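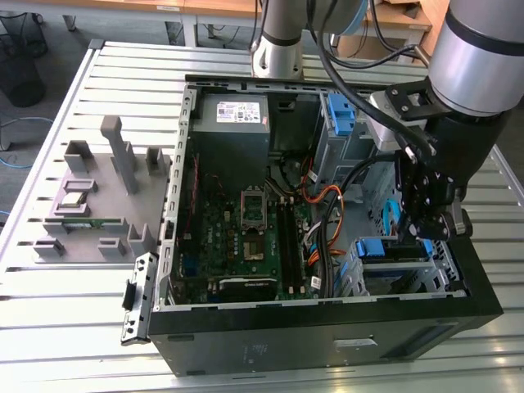

Newsletter > Markets > Carmakers

Last updated: December

December, by Golshifteh Kiani

Vodimow's delivery problem

I've had more email about Vodimow this month than about everything else I cover put together, so let's get into it. The van maker says it will close its Benholm paint shop for two weeks and move that work over to the newer line at Trimura. Shares dropped nine percent by lunchtime, then crept back up a bit before the close.

I think the market got spooked by the word "close" (it does that). Painting has been the slow spot at Benholm for more than a year, and every van that waits for a coat of white is a van somebody has ordered and can't drive yet. If Trimura can take the load, the fleet customers should start seeing their vans in spring.

What bugs me is the cash. Vodimow still owes its battery supplier, Tiwari, for the summer shipments, and the finance chief dodged that question on the call - twice! I'd like to see a payment date in writing before I get excited about anything else. Four readers asked if I'm buying. I'm not, and I don't own any carmaker stock while I'm writing this column.

The next production numbers come out in January, and I'll go through them here. If you drive one of the vans for work, write and tell me how long you waited for it - I read all of those, even the grumpy ones.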